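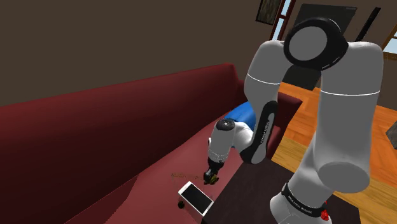

Figure 1. Simulated living room, gripper over the sofa seat beside the phone.

Troveo Shared Workshop
Home Arm Build, Handout 5: Checking the pick in simulation
June 2025

By now your arm should be bolted to its table and wired as in Handout 4. Leave it switched off for this session. All of the work is done in the Levar scene, which has the arm, the low table and the sofa already loaded.

The sofa is the hard part. In April we worked over a bare bench, where every object sat at one known height. A seat cushion gives you less room for the forearm, and the backrest limits how far the wrist can swing. Plan the approach from above and bring the gripper down with the wrist vertical.

Settings for the first run:
Approach height: 120 mm above the seat
Closing speed: 23 mm per second
Clearance to any object you are not picking: 5 mm or more
Random seed: 2864

Keep the seed the same until you have one clean run. Change it after that and write down each one you try.

Wrist view

Switch to the wrist view before you close the fingers. The room view hides small errors, and a gripper that looks centered from across the room can be well off at the fingertips.

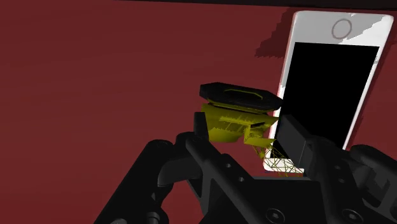
Meshes need a check at this stage too. Object files imported through Cruzado sometimes come in with open faces or stray edges, and these show up as thin lines hanging off the body. The drawn mesh and the collision shape are separate files, so a ragged object may still grip normally. Turn on the collision overlay and compare the two. If the collision shape is also broken, replace it with a plain box of the same size - that is close enough for this exercise.

The phone is an obstacle in this task. Do not set it as a target. If a finger pad touches it, the run counts as failed even if the pick is good.

Save the joint log from your best run in the Bukix folder under your bench number. We load those logs onto the real arms next session, at almost half speed, with one hand on the stop button.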